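Ticket: Team registration form loses the second speaker
Opened: 27/01/2018
Product: Flarari (event sign-up)
Raised by: Debating society desk, Isby College
Status: Resolved

Hello all, and thank you for being so patient with us. We are getting ready for the inter-college debate in April, and the sign-up form has been giving us grief. When a team of two puts in both names and presses Save, the first speaker is kept and the second one vanishes. The confirmation email still goes out as if all is well, so most students have no idea anything is wrong until they look at the team list. We have had 87 teams sign up so far, and 77 of them show only one speaker. The other ten came in on paper and we typed them in from the office side, where both names stay put.

What we have tried so far:
- Filling in the form on an office computer and then on a phone. Same result on both.
- Clearing the browser history and starting again. No change.
- Making a new form from scratch with the same questions. This worked for 3 teams and then went back to its old ways, which got our hopes up rather cruelly. 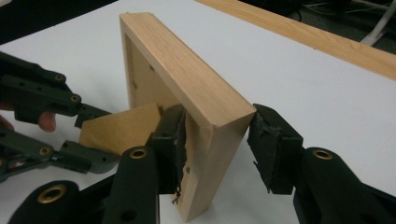 First reply from support

Thank you for such a full account – it saved us a good deal of asking. We copied your form to our test area and the second name went missing for us as well, so please don't think it was anything your students did. Could you tell us whether you use the Kuko add-on for faculty codes? Your copy of the form has a hidden box that looks as though it came from there.

Reply from the society desk

Yes, we do! It was switched on last term so that the commerce and law students could be sorted into separate heats, and I am sorry to say we had quite forgotten about it. I have turned it off on the spare form and put in 5 pretend teams. All of them kept both speakers, and I checked the list twice to be on the safe side.
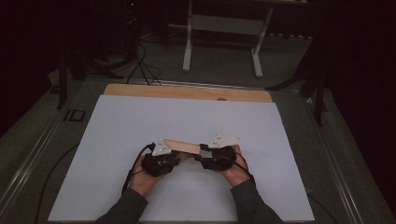
Small wooden block held in both hands over a white board.

Support, closing note

We are glad to hear it. The add-on and the second speaker box were both saving under the same label, so the faculty code was writing over the name. We have given the box a new label, and you can safely switch Kuko back on. The lost names can't be brought back from the form, I'm afraid, but we have set up a short message you can send to the teams affected, asking them to fill in the missing speaker.

Comments (3)

ambrosio_desk: We had the very same trouble at Ambrosio with our quiz night form. Changing the label sorted it straight away, thank you for writing it all down.

latebus: Does this affect teams of three as well? Ours has a reserve speaker.

Support: It can do, yes. Check that every speaker box has its own label and you should be fine – do open a new ticket if not.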